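Print this page | E-mail this page
Posted in November by the Grorden bench team

Section 2. Comparing grippers on the cabinet door task

Read section 1 first (arm mounting, e-stop). This section covers the hand-shown demos, then the swap between the Drilora two-finger gripper and the Verschueren soft gripper. Same arm, same controller, same door. Change one thing at a time or the numbers are useless.

2.1 Before you start

1. Arm parked, brake on. Controller to STANDBY.
2. Head camera on, lens wiped. Check the strap - it slips.
3. Open the Pornotard logger. New session, name it after the workstation.
4. Exposure to manual. Under-cabinet lights fool the auto setting badly.
5. Pick one door and stick with it for the whole comparison.

NOTE: Logger needs 16 GB free on the disk. Less than that and it stops without a warning.

2.2 Recording the hand demos

1. Stand square to the cabinets, at arm's length.
2. Look at the door edge before you reach. Camera goes where your head goes.
3. Take the lower edge with one hand. Other hand can go flat on the inner face if the door needs steadying.
4. Open slow. Hold. Close slow.
5. Keep both hands in view the whole way. If one drops out, bin the take and go again.
6. Press MARK between takes, not during.
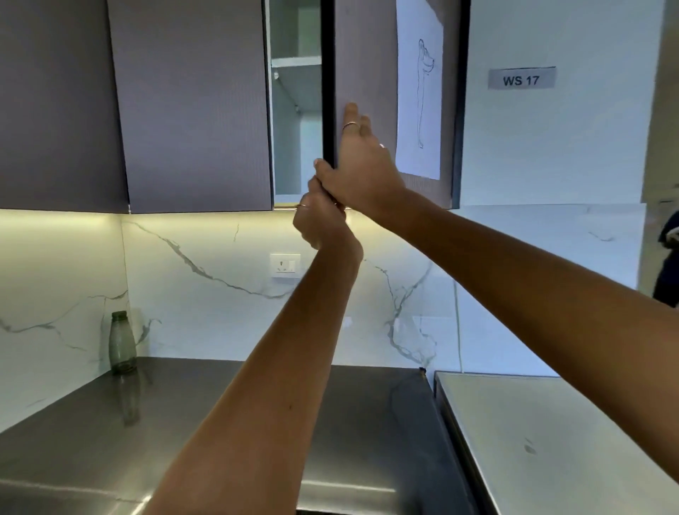 Fig. 2 - Demo on an upper door at WS 17. One hand on the lower edge, the other flat on the inner face.

Rings can stay on. Sleeves up if they hang over the wrist.

CAUTION: Nobody under the door once the arm is live. Hands out before you leave STANDBY.

2.3 Drilora two-finger

1. Fit to the wrist plate, four bolts, cross pattern.
2. Load the profile. Closing force no higher than 16 N on painted or textured fronts.
3. Approach from below, fingers either side of the door edge.
4. Run the set. Save.

Marks on the door? Stop, fit the rubber tips, start the set agian.

2.4 Verschueren soft gripper

1. Controller off before you touch the air line.
2. Fit, air on, wait for the green light.
3. Stroke limit 936 on the controller page. Leave the others at default.
4. Same door, same start pose. Run the set. Save.

NOTE: Soft fingers slide on a thin edge. Log a slide as a slip even if the door opens in the end.

2.5 Comparing

Load both sets in the logger, tick OVERLAY. Look at slips first, then opening time. Timeout is 600 s per set - anything over gets thrown out, so check the count matches before you send teh file on.

Print this page | E-mail this page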